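Where People Sit: Seating Habits and Talk in Shared Study Rooms

Project report by Svitlana Sydorenko
Supervisor: Raimonds Kalniņš

Why I chose this topic

When I started my second year I joined a reading group that met in the long room on the upper floor of Hafstein House, and I noticed, somewhat to my embarrassment, that I always took the same chair near the door and hardly ever spoke. A friend who sat in the middle talked all evening. I began to wonder whether she sat in the middle because she liked talking, or whether the chair was doing some of the work for her. That small question grew into this project, and I am grateful to my supervisor for letting it grow a bit further than either of us had planned.

What I did

I followed 7 study groups through one term, with the permission of everyone in them. At each meeting I drew a simple seating plan and made a pencil mark each time a person began to speak. Coughs, laughter and "mm-hm" were left out. By the end I had plans for 54 meetings and 2,057 turns at talk, all of which I typed up myself over a very long weekend with a great deal of tea.

The groups used two kinds of room. The smaller rooms in the Jovora building have round tables, and the Hafstein rooms have long ones. I had hoped to include the library alcoves as well, but they were closed for painting until February and I ran out of time.

What I found

At the long tables, people in the middle seats spoke most often and people at the corners spoke least, which matches my own experience rather painfully. Of all the turns I marked, 700 came from the round-table meetings, and there the talk was spread more evenly. Latecomers were the quiet ones wherever they ended up, and I suspect this matters as much as the furniture does.

I also asked members to swap seats for one meeting. Some of the talkers went on talking happily from the corner, so a chair is clearly not destiny! Two quieter members told me they had found it easier to join in from the middle, though one of them added that she had missed her usual spot by the radiator.

The large table has a dark wood-grain top, and several people told me it made meetings feel more formal than they needed to be.

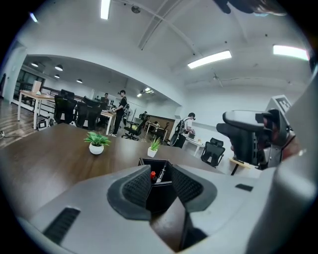 Limits and what I would do differently

My pencil marks treat a one-word answer and a five-minute speech as the same thing, and I would time the turns if I did this again. I was also sitting in the room, and people were probably kinder and more patient than usual with me there. A second observer would have helped on the busier evenings, when three people started at once and I simply had to choose.

The seating plans are kept with my supervisor, and any student who would like to carry on with them is very welcome to ask.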